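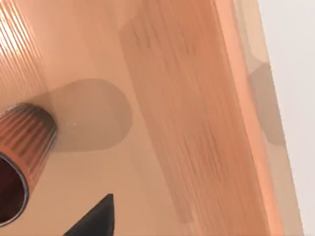
A fluted cup up close, from one of our simulated pick tasks.

Call for participants: teach a robot arm by remote control

Posted 1/25/24 by Negin Jalali, Padetti project

We want people who have never driven a robot before! Padetti is collecting demonstrations in simulation, meaning a person steers the arm through a task and the software records every move so a learning program can copy it later. Gamers, knitters, line cooks, retired machinists – all welcome. You need steady patience and one free morning or afternoon in February.

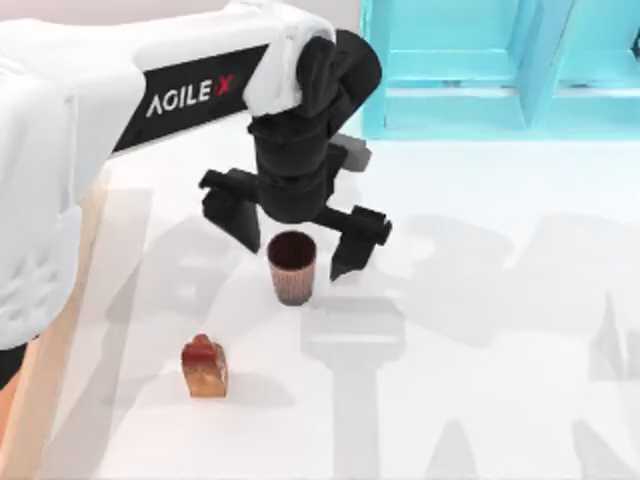

Picking things up is where everybody starts, and it's a lot more fun than it sounds. You'll hold a hand controller, and the arm on your screen follows your wrist. Seon-mi Choo will sit with you for the first few tries until the motion feels natural. One early exercise is lining up the open fingers over the cup before you lower them, with a little loaf-shaped piece standing close by that you'll want to steer clear of. Missed grabs are fine, we record those too.

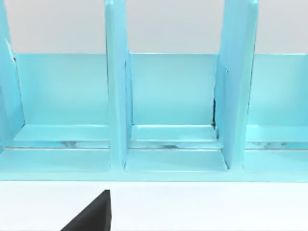 Placing is the second half of your visit, and we're most curious about it because people go at it so differently. Some come in slow and high, others creep along just off the table. Your target may be one of the compartments in the turquoise organizer, and those tall dividers make you think about your angle going in! Dardo Godoy will go over a replay with you afterward if you'd like to see your own runs.

Visits last 3 hours with breaks, and you'll be paid $100. You must be 18 or older and able to use a controller with at least one hand. Glasses are fine.

To sign up, leave your name and two possible dates at the Padetti front desk, or ask for Deolinda Loureiro.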